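Search this site Search Enter keywords

Put the tape in a tray

2024-06-13

Quick one, because I have the kettle on and a box to get to the depot before they shut. Tape. Electrical tape, the coloured sort, and where it lives in your house. I have views.

It should live in a tray. Flat, open, low sides, one layer deep. Every roll lying on its side with the hole looking up at you. Nothing on top of it. No lid. That's the whole opinion, and you may go now if you're in a hurry too.

Still here? Right.

Most people keep tape in a drawer. I did for years, in the house in Drevville, the second drawer down, with the batteries and the string and the takeaway menus. Rolls stood on edge, rolls on their side, rolls stuck to each other by the gum that creeps out of them in warm weather. You wanted black and you got brown parcel tape and a fistful of rubber bands. So you went out and bought another black. When I moved to Cestwood I tipped that drawer out on the floor and there were 54 rolls of one sort or another. Fifty-four! I had been buying black tape for the best part of a decade and owned enough to wrap the car.

The usual answer is a pole. A dowel on the wall, rolls threaded along it like bracelets. Looks lovely in other people's sheds. I had one from Wallner, the long one, 508 millimetres it said on the card and I can't think why I remember that. Awful thing. The colour you want is always at the far end. To get the green you take off the blue, the white, the red and both blacks, and put them down on the bench, and there they stay. By January my pole had one roll on it and the bench had the rest. A shelf with a hole through it would of done as well.

Then the tub. Deep, with a clip lid, sold by the nine in every shop. A tub is a drawer you have to lift. I won't hear a word for it.

A tray, though. You see the lot at once. You put one hand in and come out with the right colour. And putting away is the same move backwards, which matters more than the getting out. People will always get a thing out, they need it. It's the going back that fails, and it fails when there's a lid to unclip or a pole to unload or a drawer that sticks.

So. White tray, green cloth, tape.
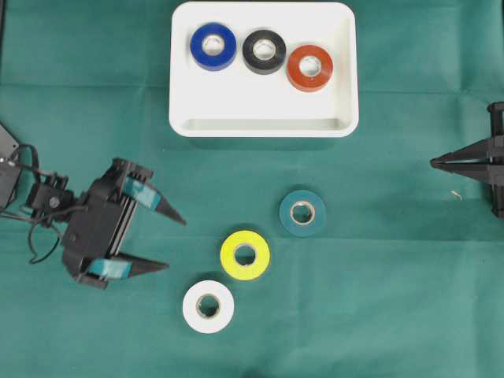
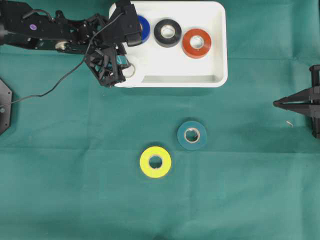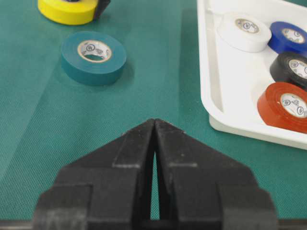
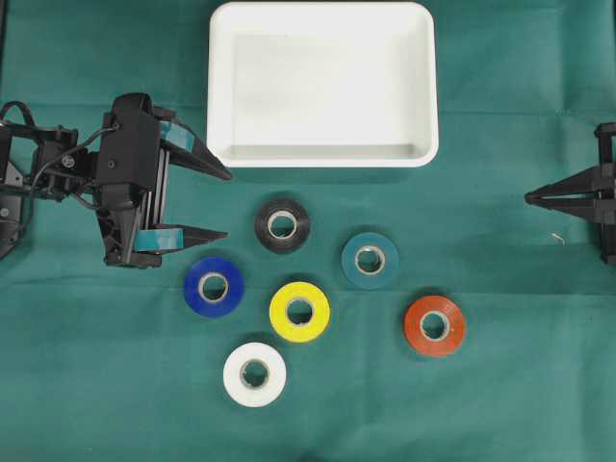
Gwen Pocklington

Look at the first one, blue and black and red-orange in their loose row, and tell me you couldn't find the black in there with half an eye shut. They aren't even lined up properly. The red-orange one has sat itself a bit lower than its friends and it makes no difference at all. I like that about a tray, it forgives you. Drawer dividers don't forgive. I bought a set of drawer dividers once, from the same place as the pole, and spent a wet afternoon fitting rolls into slots made for somebody else's rolls.

Now the cloth. I am all for a cloth. Rolls don't skate about on it, it's kind to the table, and when you've finished you fold the bits of snipped end into the middle and shake it out of the back door. Creases don't matter. Iron it if you like, I have never ironed a work cloth and don't plan to start.

But choose your colour! The dark teal roll in that first picture all but vanishes into the cloth, and what you find it by is the pale ring in the middle. Yellow, no trouble. White, no trouble. Teal on teal, you'll pat the table like a man looking for his glasses. I'd go for something none of your tape is. Grey, say, or that oatmeal colour old curtains go. My own cloth is a curtain, come to think of it. Half of one.

Same complaint about the tray, to be fair to the cloth. White roll in a white tray. In the second picture the white one is in the corner and you have to look for the hole. I wouldn't give up a white tray for it, mind. White shows the muck and it shows every other colour properly, so that reds are red and you aren't holding blue and black up to the window in the evening to see which is which. One roll out of the set blending in, I can live with. Put the white by itself at the front and remember where it is.

People write in about order. Should it be rainbow order, should it be the most used at the front. A reader in Briritville does hers by the wiring in her caravan, fair enough. I don't think order matters. I think once you start having an order you have a way of getting it wrong, and then there's a roll left out on the side because its place has been taken, and then you are back to the drawer. Blue next to black next to red. Black next to yellow. Doesn't matter. In is in.

What I would be strict about is size. The tray wants to be big enough for what you own lying down, and no bigger. If they start going up in a second layer, you have too much tape or too little tray, and I know which it is. Mine is 25 centimetres along the short side and it was sold for serving drinks. Raised edge, rounded corners, so the fluff wipes out in one go. Square corners keep fluff for ever. Ask me about my old cutlery box. Don't.

And empty it now and then. I mean right out, every roll on the cloth, tray bare like in the last picture. Wipe it. Look at it bare for a minute, it does you good. Then put back the ones you'd miss. The roll with six inches left on it goes in the bin or goes round something that needs it today. The one that has gone hard and splits when you pull it, bin. The purple one you bought for a party, well. Give it to a child.

I know it's only tape. My sister says I could of used the time to paint the landing. But I've done screws the same way since, and picture hooks, and the little keys for bleeding radiators, and I've not bought a second one of anything since the spring. Cheaper than a label maker. Quicker aswell.

Next time, string, which is harder. String I have no answer to yet. If you keep it in a jar with a hole in the lid please write and say what you do when the end drops back in, as I have been poking at mine with a skewer.

Kettle's gone cold. Depot shuts in nine minutes.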